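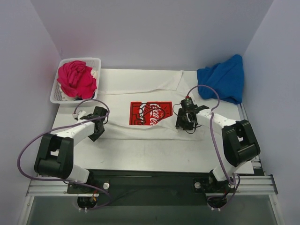 Laundry and T-shirts: where we've got to

Quick one this month, the print deadline moved and I have half an hour before the pot boils over. So, T-shirts. The Ralley house swap rail opens again in January and the pile in the back hall is already up past the light switch. Thank you. Please keep bringing them but please, please fold them first.

Folding. Last issue I said fold however you like. I take it back. We had shirts in thirds, shirts in balls, shirts rolled up like a sleeping bag with the sleeves poking out, and none of it stacks. From now on we're all doing the same fold and it goes like this:

Shirt flat on the table, print side up, neck away from you. Smooth it from the middle out to the sides. Go easy over the print, old prints crack if you drag your hand over them. Any fold lying over the lettering, open it out now or it'll be pressed in for good.

Then flip it, print side down. One side in to the middle, sleeve back on itself. Other side same. Hem up to just short of the neck, then in half again. Turn it over and the print should be sitting on top, so people flicking through the stack can see what they're getting. Logo shirts go fastest, always have. The red and white soda ones especially, the script kind, a bit wobbly with age. I've had three people ask me for one of those already and the rail isn't even open.

Kids' sizes, fold in half once less or they end up the size of a sandwich and fall down the back of the shelf.

Long sleeves: fold the sleeve down along the body, don't cross them over. Hoodies don't get folded, hang them. Zip up.

The table. Lots of you have asked for a white one at home after using ours. I don't know where it came from, sorry, it was here before me. What I will say is a white top is good for this job. You see lint, you see the stray threads, you see the one tiny sock. It also shows every scuff, and a damp cloth gets off the specks but not the scuffs. Fine by me. Please no scouring powder on it, somebody tried that on the windowsill and now the windowsill is furry.

Clear the middle before you start. Only the shirt you're working on goes in the middle. Everything else back in the corners.

Sorting. This is where it goes wrong every time so I'm writing it down.

Reds and pinks in the basket. Magenta counts as red. Yes, even the one that looks purple by the window in the afternoon, I'm not having that discussion again. Wash cold, on their own, twice if new. We lost a whole load of pillowcases to one pink top in the spring and they are still pink. If anyone wants pink pillowcases, they are in a bag by the door, free, take them.

Blues by the wall, back corner. Royal blue and navy together are ok. Pale blue goes with the lights.

Whites on their own. I mean it. Check under the pinks before anything goes in the machine, becuase a white thing will always find its way to the bottom of the red basket and you won't see it till it's too late. Tip the basket out. All the way out. Don't just pat the top.
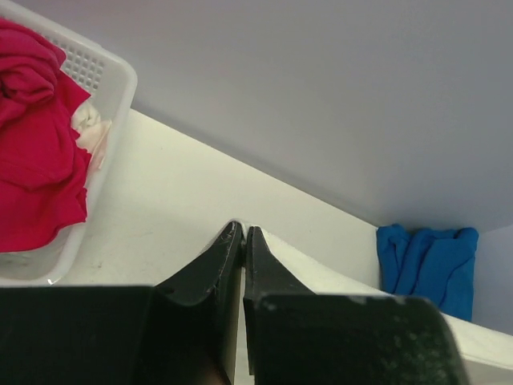
Baskets

The plastic ones with the little holes are the ones to use. Air gets through, they wipe down, and the rim doesn't snag on knits the way the old wicker did. The wicker ones have gone to the garden shed for onions. Don't bring them back in.

Don't overfill. If it's all crumpled in and up over the rim you've got two loads. Split it.

We're short of baskets. If you've borrowed one home, and some of you have, bring it back by the end of the month, no questions. Leave it inside the porch if I'm out. If you're buying one, get one with straight-ish sides, the very sloped ones tip when you put anything heavy on one side.

Machines and soap

The big washer is back. New door seal. The Predivano timetable is on the hall board, put your initials down and stick to your slot. Half an hour late and the next person can start, that's the rule we all agreed to. Evenings after 8 p.m. are nearly always free and it's nice and quiet down there.

Soap: we've changed to the unscented. A couple of people get itchy with the lavender one and the rest of us will live. One scoop. The scoop is in the tub. If the scoop is not in the tub it's in the sink.

No fabric softener with towels. They stop soaking things up.

Dryer on low for anything with a print. Better still, inside out on the line. The line behind Vuorinen is up again and has enough pegs now, plastic ones on the left for shirts, wooden ones for sheets.

The rail

Doors at 10 a.m. Bring up to five things, take up to five things. Nothing to bring? Come anyway, put something in the jar or don't. Anything with holes goes in the rag sack first, we do need rags, the bike people get through a sackful every few weeks.

Please check pockets. Last time we found a house key, a boiled candy and a raffle ticket, number 2183. If that's your ticket it didn't win, 2233 won, but you can have it back. The key is more important. It's on the hook under the notice board with a bit of green tape on it.

Jar money from the last rail came to $162. Of that $100 went on the door seal and the rest is sitting in the envelope for hangers, unless somebody has a load of hangers they don't want? Wire ones no thanks, they leave bumps in the shoulders.

Mending table will be out too, next to the kettle. Buttons, hems, small tears. Bring the button if you have it. We've got Sinance thread in black, white, grey and a very loud orange that came in the same box, so unless you want orange bring your own color. No zippers this time, they take forever and ther was a line out the door.

What I still need: two people for folding first thing, one for the mending table after lunch, and someone with a car for the leftover bags. Sign-up sheet is on the board, below the wash timetable. Pen's on a string. It has been leaving without the string so I've bought another one.

Next issue: winter coats, and moths. Put your cedar balls out now.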